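Vareck Packing and Returns
Home > For Staff > Questions and Answers > Arm Stations

Questions about the arm stations

We put this page together after the spring staff meetings. It covers the questions that came in on cards, by email and at the supervisor's desk. Answers were written by Auður Kjærgaard (operations) and Hok-lam Yen (station training), and checked by Heiðrún Norðdahl for the staff council. If an answer here doesn't match what your shift lead told you, ask us and we will sort it out.

What are the arm stations for?

Mixed returns. These are totes where one customer has sent back things that have nothing to do with each other: a boxed item, a dish, a decoration, a loose part. Until now every one of those totes was emptied by hand at the returns benches. The arm takes items out one at a time and sets them down for a person to check.

Single-item returns and anything on a hanger stay at the benches for now. There is no plan to move them.

Will people lose their jobs over this?

No one on a permanent contract will be let go because of the arm stations. That is in the agreement signed with the staff council in March, and it runs for the whole trial and the year after it. We can't promise what happens after that, and we would rather say so here.

What does change is the mix of work. There will be fewer hours of emptying totes and more hours of checking, grading and clearing stops. Some people will like that better and some won't. If you want to stay on bench work, put your name on the list with your shift lead before the next rota is drawn up.

Does the arm learn on real returns?

Most of the practice is done in simulation. Riis, the firm that sets up the software, builds cluttered layouts on a computer and runs the picks there, over and over, before anything is changed on the floor. The layouts are meant to be awkward. Things lean on each other, lie upside down or sit on top of something else.
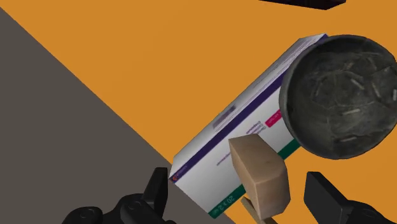
We were asked whether all this makes a difference, and we think it does. During the first weeks the arm did well with items standing alone and badly with items that overlapped. It would go for the top item from a bad angle, or take hold of two things together. Each stop of that kind is written up by the person at the station, and Riis uses the write-ups to decide what to practice next.

So please keep writing them. A line such as "box under bowl, gripped both" is enough. You don't need the technical words.

How many items has it handled so far?

During the first full month the two stations handled 1,269 items. Of those, 847 went through without anyone stepping in. The rest needed a person, either to free an item, to turn it over or to take it out and finish by hand. For comparison, the benches handle almost 4,000 mixed items in a normal month.

Those numbers are posted on the board by the canteen and will be updated every month, whether they go up or down.

Who decides when the arm stops?

You do. Anyone at the station can stop it, for any reason, and does not need to ask first. Stops are not counted against the person who made them. The station log records the time and the reason but not a name, and shift leads can't look up who was signed in for a particular stop.

If you stop the arm because something felt wrong and you can't say what, write that. Two of the more useful changes came out of notes like that.

Am I expected to keep up with it?

No. The arm waits for the checking tray to be cleared before it sets down another item. If the tray is full it holds still. We have had people rushing to clear the tray so the arm isn't "kept waiting" — please don't. The station was sized for a checking pace that a person can hold for a whole shift with normal breaks.

Stints at a station are limited to two hours, then you rotate. This was asked for by the staff council because standing and watching is tiring in a different way from bench work.

What does the training involve?

Two half days. The first is at a screen in the training room, working through simulated pick problems with Hok-lam Yen. You watch a layout, say which item you would take first and why, and then see what the arm goes for. The layouts mix small items with furniture and odd shapes, so there is usually more than one sensible answer. Groups are kept small.

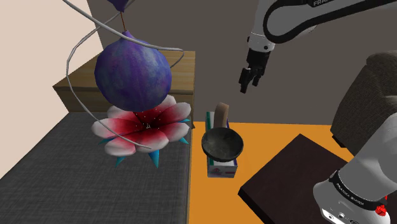
The second half day is on the floor with someone who already works a station. You will practice stopping and restarting, clearing a stuck item, and filling in the log. You can ask for another half day if you want one. Several people have, and it is paid like any other training.

So far 20 people have finished both parts. Places for the next round are given by length of service first, then by sign-up order.

I'm not good with computers. Can I still sign up?

Yes. The screen at the station has a start button, a stop button and the log. Bjartur Lykkegaard had never used anything more than the bench scanner and now trains others on the late shift. If reading the log screen is a problem, tell us. It can be set to larger type, and it can be switched to any of the languages used in the Rarkivden system.

Is the pay different?

Station work is paid one step above bench work for the hours you spend on it. If you are signed off as a floor trainer, the trainer supplement applies to your training hours as before. The step shows as a separate line on your payslip. A few people were missing it in the first month and this has been corrected. Check yours and contact payroll if it's not there.

Are there cameras on us?

The cameras at the stations point down at the work surface. They may catch hands and sleeves. The pictures are kept for thirty days, unless a stop is being looked into, and can't be used for attendance or performance. Heiðrún Norðdahl has a copy of the full rules at the staff council office.

What happens with fragile or sharp items?

The person loading the station takes out anything with broken glass, an open blade or a leak and sends it to the hand bench in a Fisa tub. The arm does not get those. If one slips through, stop the arm and use the tongs on the hook. Lærke Hafþórsson in safety wants to hear about every case, including those where no one was hurt.

Where do I send a question that isn't listed?

Put a card in the box outside the training room, or hand it to your shift lead. You can leave your name off. New answers are added to this page at the start of each month.

Back to For Staff
Rota requests
Staff council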